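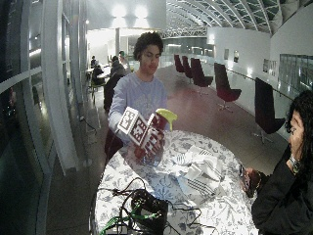 Marker box in one hand, glove in the other, electronics box on the table.

Zutance Marker Glove Kit
Item 2517 - $219, replacement marker sheets $9 a set

Giltent sells the Zutance as a five-minute setup. Plan on longer, at least the first time. Most of the work is cable. Lay the leads out on the table before you plug anything in, and leave enough slack that the person wearing the glove can lift both hands to chest height without dragging the electronics box along.

The glove is tracked by its printed patches, so it's only as good as the print. Fodby, who make the sheets, claim 300 hours of use per set. We don't believe it. Fingertip patches curl first, and a curled patch gives you a hand position that looks fine on screen and is wrong. Check them before each session and swap any that have lifted. Don't glue an old one back down.

The white marker box needs less attention. Wipe it with a dry cloth, keep tape off the faces, and hold it so your fingers don't cover a whole square.

Mounting small tools in the gloved hand: anything light will do, including a spray-nozzle-shaped piece. Redo the offset every time you change the piece. The software says it remembers the last one. Ours remembered the wrong one twice.

The Alaoui cable clips sold as an extra are overpriced - hook and loop strips do the same job.

Revised August 2020. Units sold before the previous November have the older glove plug and need an adapter, not included.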